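Chapter 4
Gathering Examples by Hand

What you will learn in this chapter

How a recording session is planned and carried out
Why the same task must be shown many times, and in how many different ways
How to decide which recordings to keep
What to write down while the memory is still fresh

4.1 Before the model there is the table

In Chapter 3 we looked at a learning system from the inside. We took it as given that a set of examples was already there, cleaned and divided into parts. In practice these examples must first be made, and the making takes more time than the training. At the workshop in Wendthorpe, where most of the cases in this book come from, a team of two people spent the whole of August on one family of tasks with kitchen tools. The training of the first model on this material was finished in 18 hours.

Students often find this part of the work less interesting, and they want to pass over it quickly. I would ask them to be patient. Many faults which later look like faults of the model have their beginning in the recording room. If all the tools were always laid in the same direction, the model learns this direction together with the task, and it will be lost when a tool is turned the other way.

4.2 Ways of showing a task

There are several ways to show a robot what we want from it. The oldest is to take the arm of the robot and lead it through the movement. A second way is to drive the robot from a distance, with a control in each hand, as was done in the Trultgate trials described in Chapter 2. Both ways need a robot to be present and in good order, and both are slow.

The third way is the subject of this chapter. A person holds a gripper in each hand and does the task directly, with no robot arm between the hand and the tool. The jaws of the gripper are the same as those which the robot will later carry, so the contact with the object is also of the same kind. The person must learn to work with the jaws only. New operators have a habit of helping with a free finger, and such a recording is of no use, because the robot has no free finger.
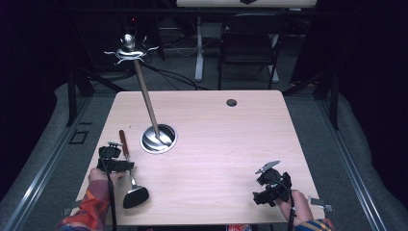
Figure 4.1 Two hand-held grippers at the work table, with a spatula near the front edge.

The table belongs to the task as much as the tools do. Its height, its surface and its distance from the operator all have an influence on the movement, and they should be noted at the beginning of each session. In Wendthorpe the notes are kept in a program called Grulus, but a paper notebook serves equally well when it is filled in every time.

4.3 The plan of a session

A session is a row of short recordings, which we call episodes. Each episode begins with both grippers at rest and ends when they are at rest again. Between two episodes the objects are put into a new starting position. This last step is easily neglected. A tired operator returns the spatula to the place where it stood before, and after an hour the recordings are almost copies of each other.

To prevent this, the starting positions are decided before the session and written on a list. The list used for the spatula task had 14 positions, some near the front edge, some far back and some at the side where only one hand can reach well. The operator goes through the list from top to bottom and then starts again, until 210 episodes are complete. It is permitted to stop in the middle for a rest. It is not permitted to change the order because one position is unpleasant.

The speed of the hands also needs attention. Beginners move too slowly, as they want to be correct. After some days they move too fast. A good pace is the pace at which you would do the same work at home, when you are in no hurry.

4.4 What to keep and what to put aside

After the session every episode is watched once from beginning to end. From the 210 episodes of the spatula task, 44 were put aside. In most of these the tool had slipped and was picked up a second time.

Here two opinions exist. Some teams throw such episodes away completely. Others keep them under a separate label, because a robot will also drop things and it is useful when it has seen how to recover. The rule of Hermans, the small firm which lent us its labelling sheets, is to keep an episode if the task was finished and the operator used only the jaws. I have followed this rule throughout the book. The reader who follows another one should write it down and stay with it until the whole set is complete.

An episode that is put aside should not be deleted on the same day. We shall need several of them in Section 4.6, where the labels of two people are compared.

Exercises for Sections 4.1 to 4.4

1. Choose a task from your own kitchen which needs both hands. Write a list of starting positions for it and mark those where you expect difficulty.

2. Carry out the task slowly, using only the thumb and first finger of each hand. Note every moment at which you wished to use another finger.

3. Write a rule for keeping episodes, in no more than three sentences. Give it to a fellow student and ask in which cases it is not clear.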